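The Green Corner: Questions People Keep Asking
11th January
By Yesenia Nava

The corner with the green backdrop and the laid table has been up long enough to generate its own mail. What follows covers most of it. If your question isn't answered, write to me, and if it's about the spoon, read the spoon part first.

Can I use the table for my own setup?

Yes, if you book it. The book is on the shelf by the door, and "I told Laurier" is not a booking. Laurier Poirier is a generous man who says yes to everyone, which is how we once had 2 groups arrive for the same afternoon, each with its own idea of where a saucer belongs.

Why does the tablecloth have a grid on it?

It was the one we had. People assume a system, and over time a system has grown up around it, so now I get notes saying a bowl is "half a square off." The lines are useful for getting back to a layout after you've cleared it. Lay the cloth however you find it and leave the rest of us to our feelings.
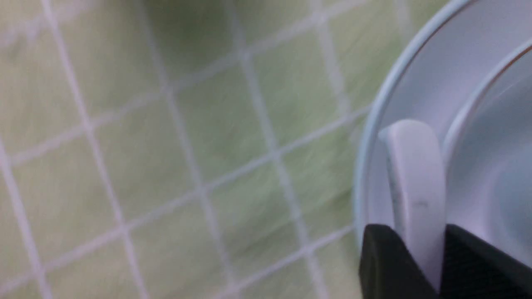
The cloth should be shaken out before each session and washed when it looks like it needs it. Cold wash, hang to dry. A hot wash was tried in June. We then spent a while on the phone with Bondholm asking whether they sold the same pattern one size larger.

Do I have to iron the backdrop?

You don't have to. You'll want to, once you've looked at the same crease for an hour. Everaldo Araújo swears by a hand steamer, worked from the top down with the fabric hanging. I swear by standing further away. If you do steam it, move the dishes first and let the cloth dry before you clip anything back.

Which clips go where?

The blue ones go on the backdrop. They live on the backdrop. They are not for chip bags or the big stack of invoices, however well they'd hold either. Clip the edge first at the top, pull the fabric gently downward, then put on the next one. If you start at the bottom you'll get a sag, and you'll blame the clips.
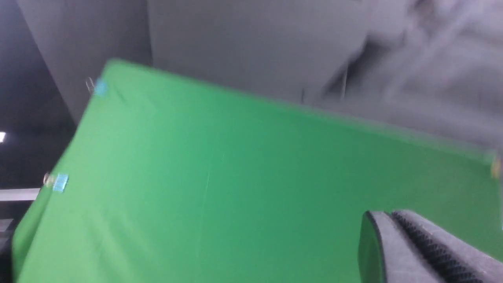
Loose threads are a separate matter. Pick them off with your fingers or use the lint roller. Please don't snip at the fabric itself, because the last person who "just trimmed a bit" started a small run along the hem, and I still think about it.

Something smells like fabric softener. Is that you?

It's Everaldo. We've asked him.

The backdrop looks crooked. Is it?

Probably. The way to check is to stand at the middle of the table and look at the side edge, where the fabric wraps around. If it bulges, unclip that side only, smooth the cloth around with the flat of your hand, and clip it again. Taking everything down and starting over feels thorough and eats the whole morning. I say this as someone who has done it 3 times and got the same wrinkle back.
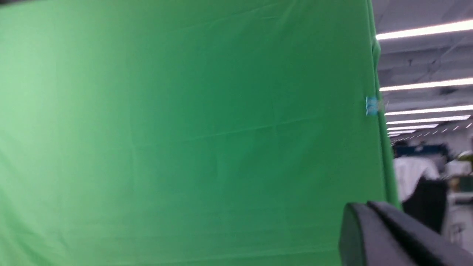

Should I turn off the overhead lights?

Leave them on unless you've asked the rest of the room. Shiny dishes will pick up a streak wherever the light falls on them. Turning the plate won't help, plates being round. Moving it a little sometimes does.

Can I mix the sets?

You can, and people do. The pale blue-green pieces came in a box from Rellel, and the white ones wandered in over time. Neema Ndung'u believes a table should match. Joyce Nyamweya believes a table with a cartoon plate on it is a happier table. I've stopped chairing that discussion. Mix what you like, and put each piece back with its own kind.

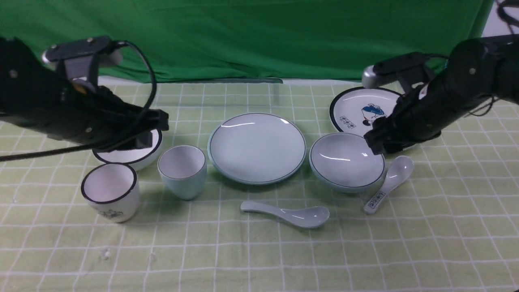 Where does the spoon go?

Wherever you like while you're working. Afterward it goes in the small drawer, by itself. It's ceramic, and so is nearly everything it might get dropped on.

What if I break something?

Tell me. Wrap the pieces in newspaper, put them in the trash rather than the recycling, and write the item in the back of the book. There's no fine. There is a look, but it passes.

Can I bring my own dishes?

Yes, so long as they leave with you. We already have a shelf of orphans, including a Strebel gravy boat no one will own up to. Put a bit of tape with your name on the bottom of each piece, and peel it off before you take them home and serve your mother-in-law.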